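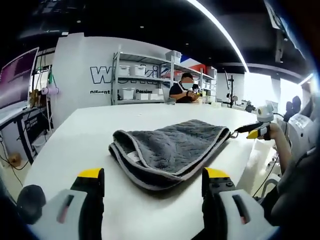 ## 4. Running the towel table on open day

This is the station people crowd around, so give it your most patient demonstrators! Visitors get to pick up the hand-held grippers and fold a towel with them, the same way we do when we record folding for the Stallex arm. Most of them grin within seconds. Read this section once at home and once more at the table.

Section 3 (the Grinder cell) should be finished before you start here, as both stations share a power strip.

### 4.1 Before the doors open

1. Wipe the tabletop and let it dry.
2. Take 2 grippers from the charging shelf. Squeeze each handle slowly, all the way, and let go. The jaw should open again by itself.
3. Check the yellow fingertips. Press each one sideways with your thumb. If it wobbles, swap it from the spares tin.
4. Clean the lens on each gripper with the gray cloth, never with a sleeve.
5. Start Yule on the station computer and choose **Visitor session**. Leave **Save to library** off.
6. Set out one towel, folded, with its front edge toward the place where the visitor will stand.

> **Note:** Use the thick towels. Thin ones are easier to pinch but slide all over the place, and a plush one gives a beginner a nice fat roll to grab. Jae-hoon Chae tried nearly every towel in the building before last November's open day, and the thick ones won by a mile.

### 4.2 Showing the fold

Do it once yourself, at normal speed, without talking. Then do it again slowly and explain.

1. Hold one gripper low, with its fingers open on either side of the front fold.
2. Bring the second gripper in from the right and take the nearest corner.
3. Close both jaws gently. Stop squeezing as soon as the cloth stops slipping.
4. Lift a little, carry the edge over, and lay it down. Let the cloth touch the table before you open the jaws.
5. Smooth the top with the backs of the fingers.

People always ask why we don't just use our hands. Let them try the gripper first! After one clumsy corner they understand how much a hand does that two stiff fingers can't, and you can have a really good conversation from there.

> **Caution:** The jaws pinch. Ask visitors to keep their free hand off the fingertips, and have them take off dangling bracelets and scarves.

### 4.3 Handing over

1. Pass the gripper handle first.
2. Let the visitor open and close it in the air a few times.
3. Start them on a single fold. Three folds is plenty for anybody's first turn.
4. When they finish, open the replay in Yule and let them watch it on the monitor.

The replay is the best part. Last year we ran 264 turns at this table, and Severino Escobar says the noise from the replay corner carried all the way to the Melen room.

Children under ten should use the gripper with an adult's hand over theirs. It's heavier than it looks: almost 800 grams with the battery in.

### 4.4 If something goes wrong

- **Jaw won't open.** Don't pull on it. Switch the gripper off, wait for the light to go out, and switch it on again.
- **Replay is black.** Look for a finger over the lens. If there isn't one, restart the visitor session.
- **Yule shows code 19.** The gripper has lost track of where it is. Hold it still over the middle of the table until the message clears.
- **Towel falls on the floor.** Put it in the wash bin and take a fresh one.

For anything else, call Cheuk-hei Tsao at the help desk. Please don't open the housings.

### 4.5 Closing the table

1. End the visitor session and log out of Yule.
2. Return both grippers to the charging shelf with the jaws open.
3. Send the used towels down with the laundry.
4. Write any odd behavior in the station log, even if it went away.

Section last checked June 5, 2022, by Mircea Hodoroagă.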